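Pre-session check, Wakitz candy sorting, table station. Thursday, reviewer Oranuch Rungrueang

The Cordeiro draft says hand-held gripper demos transfer to the arm "with little loss." I'm signing for the setup only, and I don't buy that line yet.

- [x] Jaws open and close fully, both grippers
- [x] Pivot caps tight, finger pads seated
- [ ] Tabletop wiped. *There's a brownish smudge near the tray. Clean it.*
- [ ] Glare checked. *Bright spots on the gloss right by the finger pads. Does the method cope, or were bad clips dropped?*
- [x] Orange tray, mixed wrappers
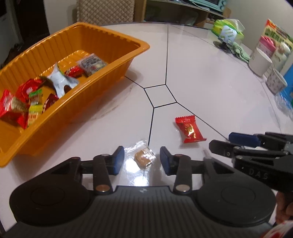
**How many demos went into the reported result?**
The draft lists 1,448 recorded and 142 held back for testing. It doesn't say who picked the 142, or when.

Method items:

- [ ] Success rule written down before scoring. *Not found. 97 percent means little if a dropped candy can be tried again.*
- [ ] Result repeated at Borness. *They got 83 with the same Fludedari code. Draft calls this "comparable." I would not.*
- [ ] Clear wrappers scored apart from foil. *Ask for the split.*
- [x] Background items left in place between takes, per log
- [ ] Second operator's clips labeled as such
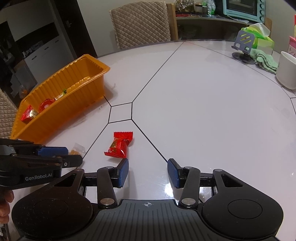
*Red candy ahead of the open jaws, tray at left.*

Setup: pass once the table is wiped. Result: hold. Send me the scoring sheet and the dropped clips before May.

O.R.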